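Projects > Curside > Gripper care > Notebook

Search the notebook Go

October, 4:30 pm – hand grippers, linkage play

Pads wiped, pivot screws checked on both units before folding work. One finger on the right-hand unit had been closing late – play in a pivot. Snugged it up, then cycled the gripper 900 times on the bench. Play did not come back.

Fabric grip check next, on the bed. Thin stuff first, since it slips before anything else does. 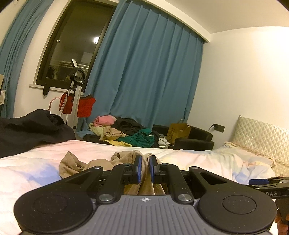
Beige fabric in the blue finger pads, four pivots in view.

Opening is now 2 mm wider than the Laltonero sheet says. Left it alone. The sheet was written for the old pads and Hordiienko still owes us a new one.

For hems, close slowly and let the tips meet square. If the cloth creeps out, look at the blue inserts before touching the trigger spring. Last time I went for the spring first and lost an hour.
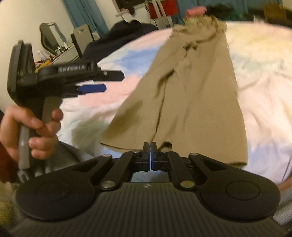 Still to do

– Order 18 pivot screws from Tikow, we are down to 3 spares.
– Mark the screw heads with paint pen so loosening shows.
– New blue inserts go on as a pair, never singly.
– Put the 2 mm figure on the setup card until the new sheet comes.

We use cookies to remember your notebook settings. Accept Decline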